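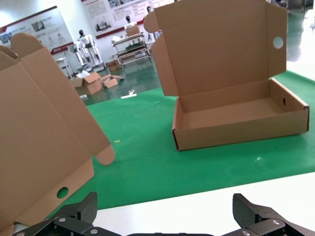
# Folding flat mailer boxes without losing your patience

If you sell anything small by mail, sooner or later you end up with a bundle of flat mailers leaning against the wall and an evening set aside to make them into boxes. I order mine in bundles of 60, and I used to dread opening a new one. These days I put the radio on and rather enjoy it! The boxes go together with no tape at all, and once your hands learn the order of the folds you can chat or listen to something while you work.

The instructions are for the ordinary one-piece corrugated mailer, the kind with a tray, an attached lid and rounded tabs. Mine come from Sollell, but the ones I used to buy in Norkton folded the same way apart from slightly longer side flaps.

## Before you start

Clear a good stretch of table and put down a mat if you have one. Corrugated board slides around on a bare tabletop, and it can leave little scuffs on a nice finish. I like to stand while I fold — my shoulders complain much less the next day.

Keep the flat blanks on your left and leave space on the right for the finished ones (swap that around if you're left-handed). You don't need any tools, though a blunt butter knife is handy for a stubborn slot.

## Folding the box

1. **Lay the blank down** with the side you want on the inside facing up. If your boxes are printed, that means print side down. Turn it so the lid panel is farthest from you.

2. **Wake up the creases.** Bend every crease line inward once, firmly, and let it relax again. Please don't skip this one. A crease that hasn't been worked will try to fold somewhere nearby instead, and then you get a wrinkle right across the panel.

3. **Raise the back wall** and bring the side walls up to meet it, tucking the small corner flaps inside as you go. It'll feel as though you need a third hand for a moment. Pinch one corner and work on the other.

4. **Roll the front wall over.** The front is a double thickness, so fold the outer panel up and the inner one down over the corner flaps. Push along the bottom edge with your thumbs until the little tabs seat in their slots.

5. **Set the lid.** Fold its side flaps in, then the front edge with the rounded tabs. Close it slowly and guide the tabs down between the walls. Open it again and leave it standing up, ready to be packed.

## If something goes wrong

If a tab won't go in, look at the slot first. Sometimes there's a scrap of board still sitting in it from the die cutting, and it pokes out easily with the butter knife.

A box that rocks on the table usually has a side wall that isn't quite square. Undo the front, press the side creases again and roll it closed.

Torn tabs happen, mostly in dry weather. I save those boxes for storing ribbon and labels.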